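Okurholm Velimside tabletop arm: three months of chores

Home > Reviews > Gadgets for people who hate tidying

Overall: would I buy it again? Ask me after the next software update.

I've wanted a robot to do my housework since I was small enough to be made to do other people's. We've got the round vacuum (good, gets stuck under the sideboard, we love it anyway) and the dishwasher, and I suppose the dishwasher is the best household robot ever made if you're prepared to be generous about the word. But what I really want is something with a hand. Something that picks up. Most of the mess in our house is things that need picking up and putting somewhere else, and neither of the other machines will touch that.

So when the Velimside came down to £400 in January I gave in. It's a single arm that clamps on to the edge of a table, with a two-fingered gripper on the end and a little camera on a stalk. Okurholm call it a "countertop helper". My other half calls it the heron, and once you've seen it standing there over the sink you can't call it anything else.

Setting it up

The box says 40 minutes. It took me an evening and a bit of the next morning, though part of that was my own fault for putting the clamp on upside down and then being stubborn about it. The clamp itself is excellent, by the way! Proper chunky thing with a rubber face, hasn't marked the table and hasn't shifted once. If they sold the clamp on its own I'd have a couple for the shed.

The app is another matter. You have to walk it round the room so it can learn where the table ends, and if anybody moves a chair while you're doing it you get to start again. It also wants to be told the name of every object you'd like it to handle, and the list it offers is very odd. There's a picture for "gravy boat" and no picture for "sock". I typed in sock. It now knows sock.

The manual is a folded sheet with drawings and no words, which I didn't mind, but the drawing for changing the finger pads is printed so small that I ended up using my phone to zoom in on it.

What it's good at

Blocks. Oh, it's lovely with wooden blocks. Anything squarish, dry and sitting by itself on a plain table, it goes straight over, has a little think, picks it up and puts it in the tub. I left it going on a heap of the kids' bricks while I cooked and came back to a clear table and a full tub, and I felt like I was living in the future for a good ten seconds.

It's decent with plastic beakers too, and with the remote control, and with tubes of things. It can put the lids of food tubs in the drawer, provided I've left the drawer open, because it can't do drawers. I do see that this makes it a machine for doing the easy half of a job I've already started.

It's slow, mind. You'll see people grumble about this and they're right, but I've come round to thinking slow is fine. The washing machine takes ages and I've never stood over it tapping my foot. If I could leave the arm clearing the breakfast table while I did the school run I wouldn't care if it took all morning. The trouble is that I can't leave it. It stops and asks for help, and it asks by beeping, and the beep is the same beep as our oven.

What it's bad at

Cutlery, to begin with. It'll pick up a spoon if the spoon is lying by itself. Put a few in a heap and it dithers over them like somebody choosing a biscuit in company. Forks it seems to hate.

Anything shiny. It reached for the reflection of a glass one sunny morning and gripped thin air very carefully, then carried the thin air over to the rack and let go of it. I laughed so much I had to sit down, but I also thought, well, I'm glad I didn't set it on the good glasses.

Cloth is a mixed bag. It can lift a sock and drop it in a basket, and I'll give it that, it does this well. It can't pair socks, or turn them the right way out, and if you show it a fitted sheet it switches itself off. (Same here.) The Štěpánek arm is supposed to fold tea towels. I've watched the clip and it does, beautifully, but you've got to lay each towel flat for it first, and by the time I've laid a tea towel flat I might as well fold the thing.

And wet things. Don't. There's a line in the app saying the wrist is splash resistant, and there's another line a bit further down saying to keep it away from sinks. I've moved ours along the worktop to keep the peace.

The finger pads

I want to say something about these as I've not seen them mentioned in any other review. The arm comes with hard rubber tips, which are fine for blocks and hopeless for food. I ordered the soft foam ones from Dasodska, who sell all the bits and pieces for these arms, and they made more difference than either of the software updates I've had. A hard tip touches a round thing at one little spot and the round thing goes shooting off. Foam gives a bit and wraps itself round. They came in a pack of 12 and they do wear, so buy the pack and don't be tempted by the single pair.

They also pick up every crumb in the kitchen. I wipe them with a damp cloth at the end of the day and stand them on the windowsill. One more chore, then! But a small one.

Fruit, which is where it all got interesting

The job I had in mind all along was the fruit. Ours comes home in bags and gets tipped on a plate in a heap, and then somebody has to go through it and take out whatever's going over before it ruins its neighbours. It sounds like perfect robot work: dull, repeated, always in the same spot. It's also, I've learned, about the nastiest thing you can hand to one of these arms.

Think what's in it. Everything's round, so everything rolls. It's a pile, so taking one out moves the rest. Plums are smooth and glossy, and mandarins have got that loose skin you can put a finger through. The dark purple ones in the middle of a heap all run together into one dark lump as far as a small camera is concerned. And our table has a patterned cloth on it, which I'd never thought of as a difficulty until the arm tried to pick up a printed flower.

I think the hand is nearly there and it's the brain that's behind. You can see it if you put a gripper in a person's hand in place of bolting it to a motor. Same sort of fingers, foam pads, a big mixed plateful of fruit on a busy tablecloth, and the fruit comes up off the pile between the pads quite happily when somebody's eyes are doing the choosing.
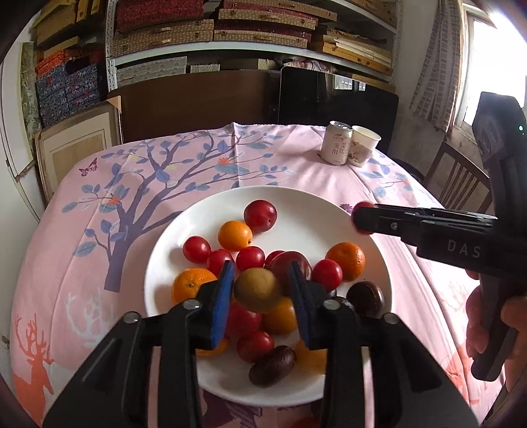 Soft fruit is a mean test to set a £400 arm, one reader commented under my first write-up, and I'd be better off judging it on the jobs in the leaflet. They went on to say that they'd had theirs sorting recycling in the garage since before Christmas, bottles one side and cans the other, and had stopped checking up on it weeks ago. A pile's only a pile because we tip things out that way, they said, and a tray with dips in it would cost less than waiting for cleverer software.

I've thought about that a lot, and they're partly right. I did try the tray. I used an old bun tin, one plum to a hole, and the Velimside was a different animal. Up, across, down, no fuss. It dropped one, and that one was tiny. On a plain tray with a gap round everything, I'd trust it with plums tomorrow.

But then who puts the plums in the bun tin? Me! And while I'm doing that I've picked up every single one and had a look at it, so I know perfectly well which are going soft. I can see it being worth it in a packing shed, where things come along a belt already spread out and somebody's job is to stand there all day. In my kitchen I'd be working for the arm.

It can't tell ripe from not ripe either, I should have said that earlier. It can tell plum from mandarin, most of the time, by colour. Squeezing gently and deciding is something I do without thinking, and there's no setting for it.

Bits I liked that don't fit anywhere else

It's quiet. You get a soft whirr and that's all.

It folds down small enough to go behind the bread bin.

The stop button is big and red and on the base where you can whack it, and the children have been very good about not whacking it.

Bits I didn't

The oven beep. Please, Okurholm, any other beep.

The camera stalk catches on the roller blind.

You get 2 years' guarantee on the arm but the gripper's treated as a consumable, which is cheeky when the gripper is the whole point.

Who it's for

If you've got a dull, dry, tidy sort of job that happens in one place, I'd say have a go. Somebody with a craft room would get a lot out of it, and so might anyone who finds bending or gripping hard going and has blocks of small stuff to shift from here to there. If you want your kitchen cleared, keep your money for now. I'm keeping mine clamped where it is, partly out of hope and partly because the bricks get put away every evening and I'd miss that terribly.

Stars: three out of five, and four with the foam pads on.

Update: the new software arrived just as I was finishing this. It's changed the colour of the menu, and it still hasn't got a picture for sock.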